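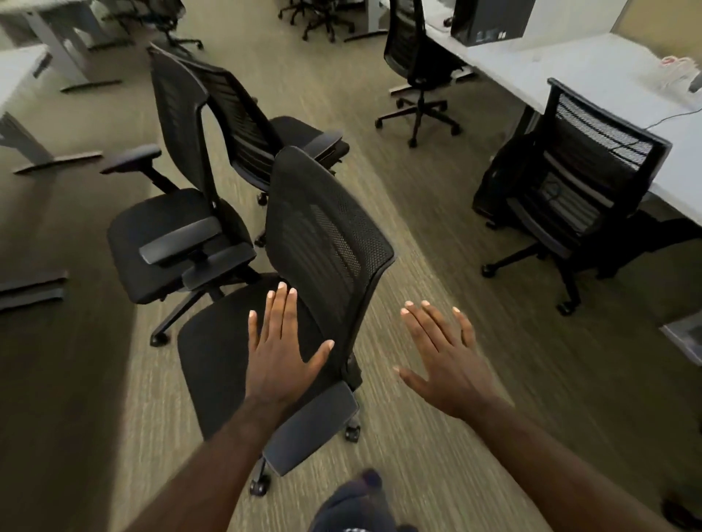
Chapter 6
Gathering Examples

By now you have met the idea that a robot can learn a job by studying how people do it. In Chapter 5 we treated the examples as given. They arrived in a folder, already sorted, and we fed them to the learner. This chapter goes back a step and asks where that folder comes from, which is my favorite part of the whole subject! You get to watch ordinary work very closely, and ordinary work is full of surprises.

Take a job that sounds almost too simple to study: moving an office chair. Try it before you read on. Push a rolling chair across a room and pay attention to your hands. Did you grip the armrests? Did you press on the backrest with open palms? Did you shove the seat with your knee because you were holding a cup of coffee? All of these work, and a person switches among them without a thought. A learning system has no such habits to fall back on. If every example it sees uses the armrests, it may be lost the first time it meets a chair without any.

The running case in this chapter is the Falley collection, a set of 1,944 short recordings of people moving and straightening furniture in offices. Nosipho Pretorius planned it, and Hipólito Figueroa wrote the instructions that the people being recorded were asked to follow. The recordings show the job from the worker's own point of view, so the learner gets the hands, the chair and a good deal of carpet, much as the worker saw them.

Figueroa's first set of instructions was two pages long. It told people where to stand, which hand to use first and how fast to walk. The recordings that came back were tidy and nearly useless - everyone moved like a person following two pages of instructions. His second version fit on a single line: "Put the chairs back the way you would at the end of the day." You will compare results from both versions in Section 6.3, and I hope you enjoy the difference as much as I did.

Three terms will come up again and again.

Demonstration: one complete recording of a person doing the task, from start to finish.

Coverage: how well a set of demonstrations spans the situations the robot will meet later. A hundred recordings of one chair in one room give poor coverage, however good each of them is.

Label: a note attached to all or part of a demonstration, such as "reach," "push" or "let go." Deciding where one label stops and the next begins is harder than it sounds. When Nabila Belkadi and Taha Bensaid labeled the same 100 Falley recordings separately, they agreed on 90 of them. The other ten get a section of their own (6.5), and nearly all the arguments there are over the moment just before the hands touch the chair.

Before you start Section 6.1

Pick a small chore you do at home and do it twice, a few hours apart. Write down each step right after you finish, without looking at your first list when you make the second. Bring both lists to class. You will need them for the first exercise, where you trade with a partner and try to do each other's chore exactly as written.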